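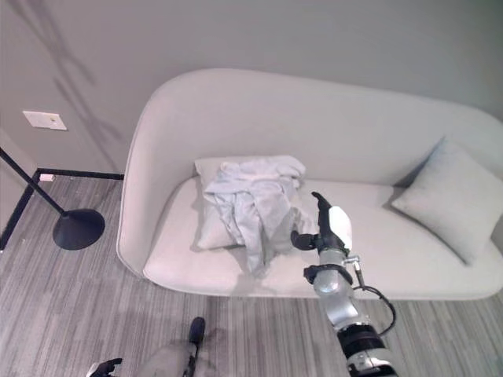

Seasonal Campground Hosts, Drarum Lake and Zirnilville Recreation Areas

Groltley Parks and Campgrounds invites applications for the position of Seasonal Campground Host. The season opens in May. Four positions are available, two at each recreation area. Couples and individuals may apply, and each member of a couple must complete a separate application.

Position summary

Hosts live on site for the length of the season and serve as the first point of contact for registered campers. The position reports to the Area Supervisor, Abelardo Farías at Drarum Lake or Lingyun Deng at Zirnilville. Drarum Lake has 200 campsites, most with electric and water hookups. Zirnilville is a smaller tent and trailer campground with vault toilets and no hookups outside the host loop.

Duties

Hosts greet arriving campers, check reservations against the daily list, and post site cards. They collect fees from walk-in campers and deliver sealed envelopes to the area office before it closes at 4 p.m. Fire rings are to be cleared of ash between stays, and restrooms are to be checked each morning and evening. Hosts also sell bundled firewood and explain quiet hours, pet rules, and food storage rules to guests.

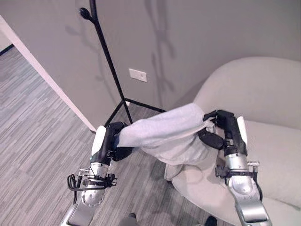

Hosts do not carry out law enforcement. Disputes, after-hours noise complaints that continue past a first reminder, and any matter involving alcohol must be referred to the ranger on duty by radio. Routine mowing, tree work, and plumbing repairs are handled by the maintenance crew and are not part of this position.

Site and compensation

Each host receives an hourly wage for scheduled shifts and a full-hookup campsite at no charge. Hosts at both areas must supply their own motorhome, travel trailer, or fifth wheel. The unit must be self-contained, in good repair, and insured. Tents and truck campers cannot be accepted for host sites. Propane is the responsibility of the host. A completion payment of $3000 is made to hosts who work the entire season as scheduled.

Hosts have the use of the staff laundry and mail room at the area office. Overnight guests of hosts are permitted with advance notice to the supervisor.
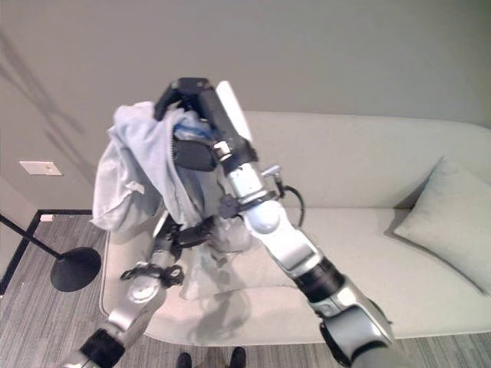
Light blue garment and robotic arms.

Qualifications

Applicants must be at least 21 years of age and hold a valid driver's license. They must be able to lift firewood bundles, walk the campground loops several times a day, and work weekends and holidays. Experience in customer service or cash handling is preferred. Prior experience as a campground host is helpful but not required. All offers of employment depend on a background check.

How to apply

Submit a completed application form, the names of two references, and a recent photograph of the camping unit to Mohit Bhardwaj, Seasonal Employment Office. Please state which recreation area you prefer and whether you would accept a position at the other. Interviews are held by telephone. Selected hosts must attend paid orientation at Drarum Lake before the campgrounds open.
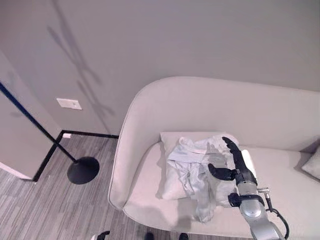
Light gray sofa with throw pillows.

Groltley Parks and Campgrounds is an equal opportunity employer. Applicants who need an accommodation during the hiring process should notify the office when applying.

Contact: Seasonal Employment Office | © Groltley Parks and Campgrounds. All rights reserved. | Back to top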